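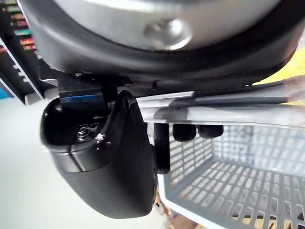
### 4.2 Do discount cards change who turns up?

The claim most often made for clinic loyalty cards is that they bring in people who would otherwise put off a visit. We found little to support it. At the Rirnbridge clinic, 51 of the cardholders who answered our survey had already been patients for more than a year before they signed up, and only eight said the card had played any part in their decision to book. Pētersons reports a similar pattern at Janau, though his sample was small and drawn entirely from weekday mornings.

Figure 3 plots visits per cardholder over the 22 months of the Ovia scheme. The rise after September looks impressive until one notes that the clinic lengthened its opening hours in the same month. The operators credit the card. We see no way of separating the two effects with the records we were given — and the clinic at Leitão, which extended its hours without offering a card, saw a rise of much the same shape.

Savings are harder still to judge. The advertised discount of 40 per cent applied to a short list of services, most of them check-ups that many patients could have had free elsewhere. Blood tests and scans, where the bills are largest, were left out.

None of this shows that the cards do harm. Several patients told us they liked having one, and reception staff found bookings easier to trace. But satisfaction with a card is a weak stand-in for better access to care, and the earlier studies tend to treat the two as the same thing.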